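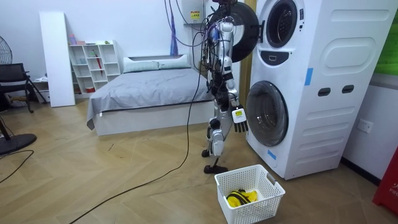
Lavar equipamento desportivo numa torre de lavar e secar

Estas instruções aplicam-se a camisolas e calções de fibra sintética, numa torre com duas aberturas frontais sobrepostas. Confirme no manual qual dos tambores lava e qual seca; a disposição varia com o modelo.

Preparação

1. Coloque o cesto no chão, em frente à torre, com espaço para a porta de baixo abrir por completo. Um cesto de plástico com paredes perfuradas serve bem.
2. Separe as peças por cor. Amarelo vivo e verde-escuro só vão juntos depois de três lavagens em separado.
3. Vire as camisolas do avesso e feche os fechos de correr.
4. Esvazie os bolsos dos calções.

Lavagem

Programa de sintéticos, água fria, centrifugação baixa. Uso o detergente líquido da Wimico, 42 ml por carga – sem amaciador, que reduz a absorção do tecido. Não encha o tambor além de dois terços.

No fim do ciclo, passe tudo para o cesto e sacuda cada peça uma vez.

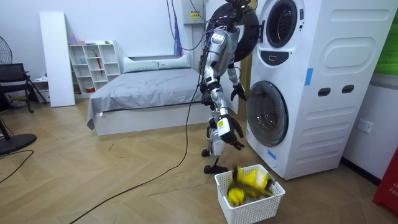 Lempi Hyvönen: Com as camisolas às riscas pretas tive manchas cinzentas no amarelo logo à segunda lavagem. Ficaram meia hora no tambor depois de a máquina parar. Agora tiro-as assim que termina e não voltou a acontecer.

É um procedimento correto, e acrescento-o ao ponto anterior: não deixe peças bicolores paradas no tambor.

Secagem

1. Limpe o filtro de cotão antes de cada carga.
2. Introduza as peças uma a uma, desenroladas. Uma camisola torcida seca por fora e fica húmida nas costuras.
3. Verifique o rebordo de borracha. Mangas e abas de tecido ficam facilmente pendentes para fora e a porta prende-as ao fechar.

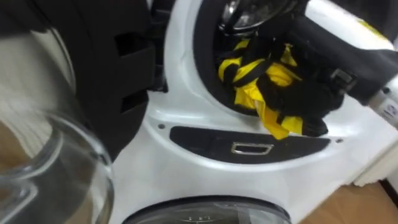 4. Feche a porta até ouvir o trinco e escolha temperatura baixa, 74 minutos para meia carga. Com menos de 500 g de roupa, prefira o estendal.
5. Retire as peças ainda mornas e dobre-as de imediato. Os estampados não devem ficar face com face.

Passe por fim um pano seco na borracha, incluindo a dobra interior, e deixe a porta entreaberta durante 2 horas.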